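Jultano手づくりロボット講座　活動アルバム「ふたをつかむ」の巻
両手に一つずつグリッパーを持って、透明なふたと向き合う春のコースのページです。
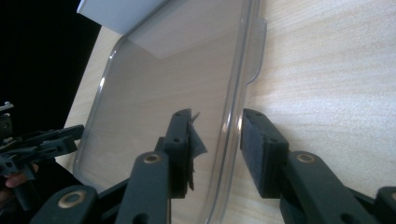 ロボットに物のつかみ方を教えるのに、プログラミングの経験は必要ですか。
経験がなくても始められます。講座の前半は人が手でグリッパーを動かしてお手本の動きを記録する作業が中心で、プログラムに触れるのは後半に入ってから、それも用意されたものの数値を少しずつ変えてみるところからです。

ふたの縁を左右の爪ではさもうとするところ。片方の爪は縁の内側、もう片方は外側で、外側の爪にはざらっとした濃い灰色のスポンジのパッドがついています。黒い部品ばかりの中で、関節の真ちゅう色のブッシュがきらりと光って、担当としてはここがいちばん好きな眺めです。

左の端にはもう一台のグリッパーと、それを握る指先ものぞいています。

今回のコースのこと

Jultano手づくりロボット講座は、Skambergの市民工房の二階で開いている、学生さんと社会人がまざった小さな教室です。春のコースではOrnulierという課題に取り組んでいます。名前だけ聞くとずいぶん立派なものに思えるのですが、やることは台所や机の上にありそうな小さな仕事ばかりで、ふたを持ち上げる、容器に中身を入れる、ふたを戻す、布をたたむ、といった動作を、グリッパー2台で片づけていきます。家では何も考えずにやっていることを、いざ二本の爪だけでやろうとすると、まあ、手こずること手こずること！　初回の教室はいつも妙に静かになって、そのあと誰かが笑い出して、そこからにぎやかになります。

透明なふたは、最初の難関です。持ってみると軽いし、形も素直ですし、見学に来た方からは「これが難しいんですか」とよく聞かれます（わたしも最初はそう思っていました）。ところが透明な物は、カメラの映像だけで見ていると縁がどこにあるのか急にあやしくなるのです。下の机の木目がそのまま透けますし、天井の明かりが映り込んだ筋を縁だと思い込んで、何もないところを一生懸命つまんでいることもあります。人の目なら頭を少し動かせばすむのに、手元のカメラは手と一緒に動いてしまうので、近づけば近づくほど全体が見えなくなるという、なんとももどかしい世界です。

つかむ場所も人によって好みが分かれます。縁の小さなつまみをねらう人、長い辺の真ん中をはさむ人、角の丸いところから攻める人。つまみは見た目には「ここを持ってください」と言っているようなものなのですが、平たくて小さいので、爪の向きが少しずれるとするりと逃げてしまいます。長い辺は持ちやすいかわりに、持ち上げたときに反対側がおじぎをします。そこでもう一台の出番になるわけで、片方が縁をはさんでいるあいだ、もう片方が容器を軽く押さえる。このときの二台の呼吸が合うと、見ているほうまで「おお」と声が出ます。

爪のパッドについて

爪の内側に貼るものは、班ごとに自由に選んでもらっています。材料は近所のTănase商店で手に入るスポンジ、滑り止めのシート、布のテープなど。スポンジは縁の形に合わせてへこんでくれるので、厚みのあるふたにはよく合います。ただ、何回も使っているうちに角から少しずつめくれてきて、コースの後半にはどの班の爪もそれなりにくたびれた顔になってきます。新品に貼り替えたとたんに感触が変わって、前の週にできていたことができなくなったりもするので、貼り替えの日は朝からちょっとした緊張感があります。

記録をとるときは、前の回と同じパッドを使ってください。途中で貼り替えた場合は、ノートの余白に一言「貼り替え」と書いておくこと。これを忘れると、あとで映像を見返したときに、なぜ急に動きがよくなったのか（あるいは悪くなったのか）を全員で腕組みして考えることになります。春のはじめに一度やりました。映像を何度も巻き戻して、議論に議論を重ねて、最後にごみ箱から古いスポンジが見つかったときの、あの気の抜けた空気といったらありません。

お手本の集め方

一つの課題について、目標は1,000回分のお手本です。数字を聞くと気が遠くなりますが、班で手分けをして、一回の授業で進められるところまで進めれば十分です。いちばん張り切っていた班は金曜日の夜の回だけで128回分をとって、翌週そろって肩をさすっていました。熱心なのはとてもうれしいのですが、疲れてくると動きが荒くなって、それもそのままお手本として残ってしまいますから、休憩のお茶は遠慮せずに飲んでください。お茶菓子の持ち込みも歓迎です。作業の机から離れたところでお願いしますね。

動かし方のこつも少しだけ書いておきます。爪を閉じる前に、縁のわきでひと呼吸おくこと。閉じながら近づくと、爪の先がふたを押してしまい、ふたは机の上をすべっていきます。すべったふたを追いかけるのは、やってみると案外楽しくて、教室では毎回だれかが追いかけっこを始めるのですが、お手本にはあまり向きません。それから、失敗した回もすぐには消さないでください。失敗の印をつけて残しておくと、後半の授業でとても役に立ちます。つかみそこねて、つかみ直して、ようやく持ち上がったという回などは、わたしたちにとってはごちそうのようなものです。

ふたの置き方は、毎回少しずつ変えます。まっすぐ、斜め、机の奥のほう、手前のほう。きちんとした性格の方ほど同じ場所にぴたりと置き直してくださるのですが、それだと機械のほうも「ふたはいつもここにある」と覚えてしまいます。ですからこの教室では、いくらかだらしなく置くのが上手な人が重宝されます。隣の人に置いてもらうのもよい方法です。自分では思いつかないような、意地の悪い角度で置いてくれます。

四月の発表会に向けて

四月の終わりに、二階の教室でささやかな発表会を開きます。それぞれの班が、集めたお手本をもとに動くアームで、ふたを開けて閉めるところまでを見ていただく予定です。うまくいく保証はまったくありませんので、どうか温かい目で、そして少し長めの時間をとってお越しください。前回の発表会では、最初の一回にかけた練習の成果が出るより先に、応援のほうで教室の窓がくもるほどでした。小さなお子さんも一緒にどうぞ。手で持つグリッパーの体験コーナーを用意しますので、並んでいただければどなたでも触れます。子どもさんは大人より飲み込みが早くて、毎回わたしたちのほうが勉強させてもらっています。

夏のコースでは、ふたの次の課題として、布の小袋に取りかかるつもりです。つかんだ瞬間に形が変わってしまう相手ですから、今とはまた別の苦労が待っているのでしょう。家で使わなくなった巾着やハンカチがありましたら、教室に持ってきていただけるとたいへん助かります。柄物でも無地でも、多少くたびれていても大丈夫です。受付の棚に布を入れるかごを置いてありますので、授業のない時間でもどうぞ。

講座の見学は随時受け付けています。二階へ上がって左、74号室です。階段のところで機械の音と笑い声が聞こえたら、そのまま音のするほうへお進みください。

文と構成　Jultano手づくりロボット講座　アルバム係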